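Labels, legends and the people who have to read them

9 Apr 2021

The plant operations lead at Titinetti's Rostdale works has spent 23 years around bottling and packing lines, and for most of that time, she says, she gave no thought to the wording on a machine. "You learn the machine from the person on the shift before you. The text is for the auditor."

Her view changed after an incident in January, when a relief operator on line 3 pressed a control marked RESET expecting it to clear a jam alarm. On that line, RESET also cleared the batch counter. The alarm went away, the count went to zero, and a pallet of finished goods had to be held until the lot records could be rebuilt by hand. No one was hurt and the product was fine. Rebuilding the records took the rest of the shift.

"The operator did what the word told him to do," she says. "I could not write him up for reading."

She started with an inventory. Each line at Rostdale was bought at a different time from a different supplier, and the vocabulary had come along with the equipment. The site had 13 terms for what she considers to be 8 functions. Stopping a conveyor at the end of a cycle was variously HALT, HOLD, CYCLE STOP and END. On the older filler, HOLD meant something else entirely: it kept the nozzles open for cleaning.

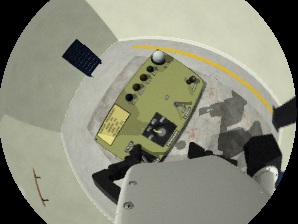
Her rule for the new list was that one word should have one meaning across the whole site, even where that made a particular machine's wording less exact. Suppliers objected to this more than operators did. One argued that its own term was defined in the manual. "I asked how many of my people had the manual in their hand at two in the morning," she says.

Typography took longer than vocabulary. The first set of labels was printed in all capitals at the largest size that would fit. Longer terms were squeezed to match the width of shorter ones, and the condensed letters were harder to read than the ones they replaced. The second set used mixed case at a fixed height, with the text allowed to run to two lines. She now specifies letter height by reading distance and treats the size of the label as a result of that.

"People want to start from the blank space they have," she says. "Start from where the eyes are."

Material was the next problem. Titinetti washes down its filling hall every night, and printed polyester with a standard adhesive began to lift at the corners within weeks. Reddy, the firm that supplies the site's signage, offered engraved laminate as an alternative. It survives the washdown but cannot be reprinted in the maintenance office when a term changes, and she expected terms to change. The compromise was printed stock for a trial period, followed by engraving once a line had run three months without a correction. Two lines have reached that stage.

Color was left alone. Emergency stops are governed by standards and were already consistent. For everything else she decided against adding a color scheme of her own – partly because some of her staff cannot tell the greens from the browns under the hall lighting, and partly because she has seen site color codes drift as soon as a spare part arrives in the wrong shade. The word carries the meaning. If the color agrees with it, so much the better.

The list itself is kept in Utodar, the document system the company uses for work instructions. Each term has a definition, a list of the machines where it appears, and a short note on what the function does not do. She considers the last field the most useful. The entry for RESET now reads: "Clears the active alarm. Does not change any count." Line 3 had to be reprogrammed before the sentence was true.

Asked what she would do differently, she says she would have brought in the night shift earlier. The day shift reviewed the draft terms and approved nearly all of them. The night shift, which does most of the cleaning and changeovers, sent back a page of corrections, including two functions that were missing from the inventory because day staff never used them.

She has since been asked to extend the list to the warehouse, where the conveyors come from yet another supplier. "They have a button there called NORMAL," she says. "I have asked three people what it does. I have three answers written down."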